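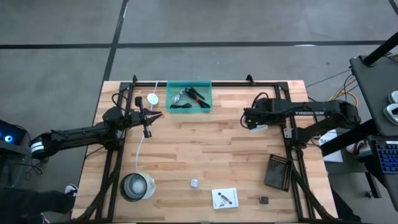
How often does a wooden worktop need oiling?
Three coats when it's new, then another whenever a drop of water stops beading on it, which in my house works out at every few months.

Section 4: Setting up and finishing your Bundgate top

Right, if you've come here from section 3 you've got your legs bolted together and a big slab of wood leaning against the wall. Good. This is the part I like best, and also the part people rush, so put the kettle on first.

I've built four of these now, in the 2000 mm and 2436 mm lengths, and the steps are the same for both. There is a 3000 mm one too, but it comes in two pieces with a joint, so go to section 7 for that and come back here for the oiling.

What you need

The top itself
The bag of slotted brackets and short screws marked B
One tin of hardwax oil (I use the Varkdale clear, the matt one)
120 and 180 grit paper, and a cork block
Lint-free cloths, more than you think
A spirit level, a pencil and a tape measure
A second person for the lifting

4.1 Letting the wood settle

1. Take off all the wrapping, both faces. Don't leave the underside covered, or one face dries faster than the other and you get a banana.

2. Lay the top flat on three battens in the room where it's going to live. Not the garage, unless the garage is where it's going to live.

3. Leave it for two full days. I once gave it an afternoon and spent the following April pulling a cup out of it with sash clamps.

Note: strip-glued tops like these are made of lots of narrow pieces, and the colour will vary from one strip to the next. Mine has a couple that are nearly pink. It evens out a fair bit once the oil is on and the sun has had a go at it, so please don't send it back on day one.

4.2 Choosing which way is up

4. Look over both faces in daylight. One will nearly always be nicer. Put a pencil cross on the worse one, and that's your underside.

5. Check the long edges too. If there's a small knot or a filled patch, turn that edge to the back.

6. Run your palm over the face you've picked (slowly, splinters do happen) and ring any rough spots in pencil.

4.3 Sanding

7. Go over the whole top with 120 on the cork block, always along the strips. If you sand across them you'll see every scratch the minute the oil goes on, and you'll be starting again.

8. Take the sharpness off the edges and corners with a few light strokes. You'll be leaning your forearms on that front edge for years, so give it a bit more attention than the others.

9. Repeat with 180. Stop there! Going finer feels lovely but it closes up the surface and the oil just sits on top.

10. Vacuum, then wipe with a cloth that's barely damp. Let it dry for an hour.

Caution: wear a dust mask, and open a window if you've got one. Sanding dust gets everywhere and it isn't good for you.

4.4 Oiling

11. Stir the tin, don't shake it. Shaking puts bubbles in.

12. Do the underside first. Yes, I know no one sees it. One coat is enough there, but it does need that one.

13. When the underside is dry to the touch, flip the top over and start on the good face. Pour out a small puddle, the size of a jam jar lid, and work it along the strips with a cloth. Then another puddle, and so on to the end.

14. Wait fifteen minutes, then wipe off everything that hasn't soaked in. Be fussy. Leftover oil goes tacky and picks up fluff - I've got a patch on my first bench that still holds on to paper.

15. Leave it overnight. Do it again. Leave it overnight again, and do a third coat. Between coats, a very light rub with used 180 knocks back any raised grain.

Caution: oily rags can heat up and catch fire by themselves. Don't screw them into a ball and put them in the bin. Spread them out flat outdoors until they've gone stiff, or soak them in a bucket of water, and then throw them away.

4.5 Fixing the top to the legs

16. Stand the leg set where you want it. On a concrete floor you'll almost certainly need the adjustable feet, because concrete is never as flat as it looks. Wind them all in fully, then wind out only the ones that need it.

17. Check the level along the length and across the width.

18. With your second person, lift the top on. Don't slide it, as it'll scrape your nice oiled underside on the steel.

19. Even up the overhang at both ends with the tape measure. I also leave a small gap at the back wall, enough for a plug to drop through.

20. Fit the brackets from below, one at each slot, with the short screws from bag B. Put each screw in the middle of its slot and nip it up until it's snug. The slots are there so the wood can move with the seasons, so don't be tempted to add extra screws of your own.

Caution: check the screw length against the thickness of the top before you drive anything. The long screws in bag A belong to the legs and will come straight through.

4.6 The first fortnight

The oil feels dry in a day but it carries on hardening for a couple of weeks. During that time I keep water off it, mop up spills straight away, and don't leave anything rubbery or heavy standing in one place. Mugs go on a coaster. After that you can relax a bit. It's a worktop, and it's allowed to get marks.

For everyday cleaning, use a damp cloth and a drop of washing-up liquid, wiped along the strips. Skip the spray cleaners and anything with bleach, and don't use a scourer.

If you do get a black ring (wet steel is usually the culprit), sand just that area with 120, then 180, and dab on two thin coats of oil. It'll look paler than its surroundings for a while and then catch up.

4.7 Spare parts and other sizes

Extra B brackets come in packs of ten under part number 1740. The adjustable feet are the same ones used on the Flonville desk legs, so if you've got some of those lying around they'll screw straight in. The Midtbø legs take a thicker thread and won't fit, I've tried.

Next is section 5, drawers and the under-shelf. Leave the top alone for its fortnight before you start drilling under it.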